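Relport compares grippers on everyday bedding

23/09/2023 – Relport has started a side-by-side trial of grippers for household fabrics, and the team is thrilled with how much there is to learn from a simple pillowcase!

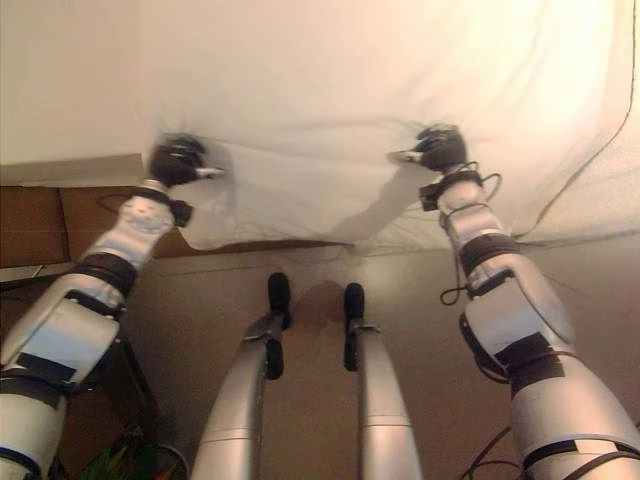

Fabric is a wonderful test for any gripper. The trial puts the Dorer and Alva finger sets through 300 holds each, with the same two-arm controller throughout. With white cloth stretched between both grippers, the folds at each pinch point show how the load is shared.

"We look at the corners first," said Anitha Bangera, who leads the trial.
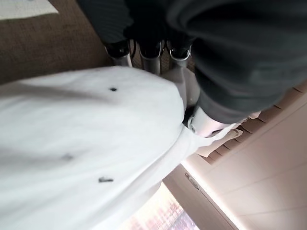
Wrist views are logged along with head views, so engineers can compare the two for every hold. Nithin Varghese is handling the camera comparison.
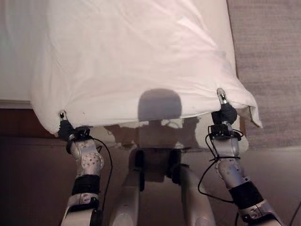

Controller settings come next, and Narayanan Thomas is already working on a gentler grip profile. Results for both finger sets will be published in October.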